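I met her at the back table of Nogueira, the bakery on the corner, and she'd already ordered for both of us. She has run Gileo, a secondhand clothing shop, for 19 years, and I wanted to know how you keep a place like that going in a town the size of Istum.

"Coats," she said, before I'd even sat down. "Everybody thinks it's dresses. It's coats!"

She sold 510 of them last winter (February was the wild month) and she still does the pricing herself, at night, with the radio on. I asked what she looks for first. "Cuffs and zippers. You can fix a lining - you can't fix a cuff somebody's chewed on for 2 years."

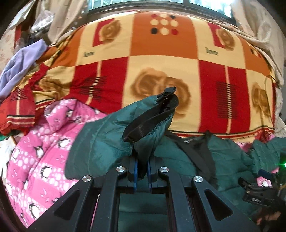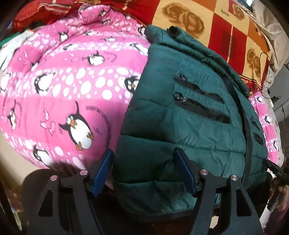 She's fussy about storage too. No vacuum bags, ever. "People squash them flat and then wonder why they're cold." I went a little red at that, and she laughed at me and pushed over the last almond roll.

The rent went up again this spring, so she's looking at a smaller spot out on Brolladska. Would she miss the old shop? "The window, yes. The stairs, no."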